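I closed my last store credit card in October. It was a Tratier card, opened years ago for 15 percent off a vacuum cleaner, and I had used it maybe twice since then. The limit was $2000 and the balance was zero, so I figured it would take one phone call. It took 3, plus a letter.

The first person told me the account had a credit of $4.16 and couldn't be closed until that was paid out. Fine. The check went to my old address in Pendon. The second person updated the address but didn't reissue the check. The third did both and then asked if I wanted to keep the card open with a higher limit. I said no and asked for the closure in writing.

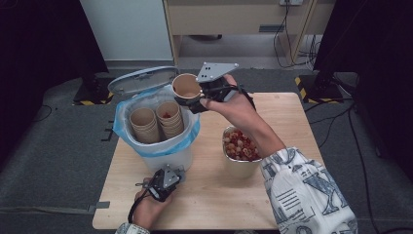
Paper cups and a lined bin on the table.

My credit score dropped a little the next month, mostly from losing the age of the account. I'm not applying for a mortgage, so I don't care much. If you are, wait until the loan closes before you start canceling things.

What I have left is one regular credit card and the debit card from my bank in Cludness. Groceries and gas go on the credit card and get paid off on the first. Everything else comes straight out of checking. I used to have some 2065 reward points spread over different stores, and most of them expired before I got anything for them - I think I got a set of towels once.

The letter came last week. It's in the folder with the tax papers.

Recent Posts
Paying the water bill by mail again
Checking fees at Phelan, one year later
What I keep in the tax folder
Coin jars and the machine at the grocery store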